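3.2 Equipment and what it cost us

Most papers on cloth folding give the price of the robot arm and then fall silent, as though the rest of the room had arrived by post. Our budget went the other way. The hand-held grippers were the cheapest line on the sheet and the one we argued over longest, while the bed, which took up more floor than anything else we bought, went through on a Thursday without a single query from the finance office.

We compared hand-held grippers from two suppliers, Stelireo and Trotton. The Trotton quote was lower until we added spare fingers, at which point it was not. We ordered 12 Stelireo units, of which two were meant to be kept back as spares and were in daily use by March.
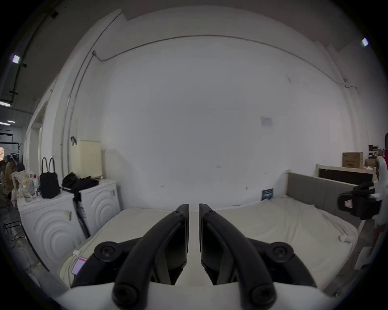
Figure 4. Hand-held gripper at the bed station, fingers nearly closed.

The working surface was a full-size mattress with a cream sheet, clipped at the edge. Kiprono Kombo had costed a proper folding table from Fontana, with a levelled top and a delivery time of 14 weeks. The mattress gives under the fingers, which makes picking up a corner more forgiving, and it can be replaced by anyone with a van. We planned for 300 folding runs per garment set and reached 411, mainly through having forgotten to write down when to stop.

Garments were budgeted as consumables. This caused some correspondence, the university's purchasing system having no code for tops that are bought in order to be folded, and they were finally entered under stationery.
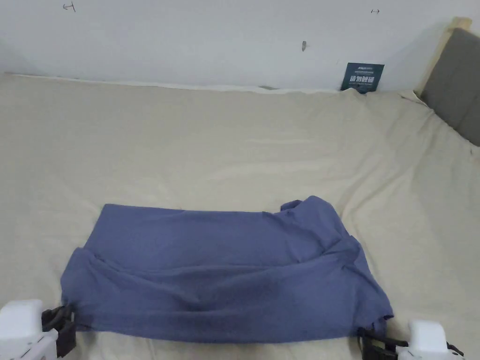
Two-handed work doubles the gripper count per station, and any group planning a similar purchase should start from pairs. It also doubles the charging, the cables and the number of things that can be left on a windowsill overnight. We had allowed one spare set of fingers per pair. Two would have been wiser – the second supplier invoice carried a small-order fee larger than the fingers themselves.

The Mera scheduling software was dropped from the final budget. Its job is now done by a paper rota, and the saving was moved to the line for replacement sheets.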